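4. Setting the water softener

Read section 3 (Fitting the bypass) before starting. The Wulum softener must be level, connected to the drain and plugged in, with the bypass valve still closed.

4.1 Filling the salt cabinet

1. Lift the cabinet lid and check that the brine well cap is pressed fully down.
2. Pour in tablet salt up to the lower line. Do not use rock salt or table salt.
3. Add 6 litres of cold water. This is needed at first filling only.
4. Close the lid.

Caution: Do not fill the cabinet above the upper line. Salt packed against the float can stop it moving. 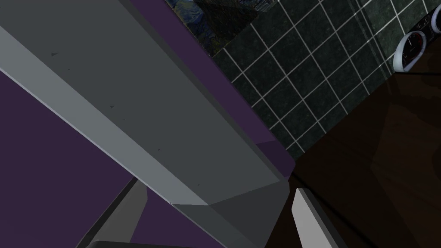
4.2 Entering the water hardness

1. Press and hold SET until the display flashes.
2. Use the arrow keys to enter the hardness in milligrams per litre. The factory setting is 200.
3. Press SET once to store the value. The display stops flashing.

Note: Hardness figures are given by your water supplier. If the figure is quoted in another unit, convert it using the table in Appendix B.

4.3 First regeneration

1. Open the inlet valve a quarter turn and wait until the sound of air stops.
2. Open the inlet valve fully, then the outlet valve.
3. Close the bypass valve handle onto its stop.
4. Press REGEN for six seconds. The cycle lasts 80 minutes and must not be interrupted.

Water drawn during the cycle is not softened. Avoid running hot taps until the display returns to the time of day. 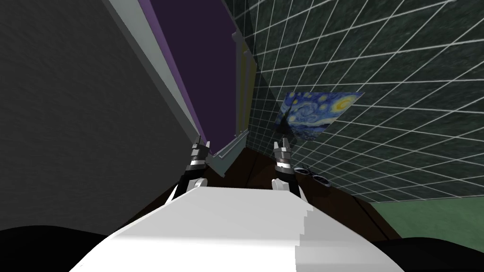
Faults and resets

E1: Motor not in position. Unplug the unit, wait one minute and plug it in again.
E3: Cycle overran. Check the drain hose for kinks, then repeat 4.3 from step 4.

If a code returns after a reset, close both valves, open the bypass and contact Pliltik service, quoting the serial number inside the lid.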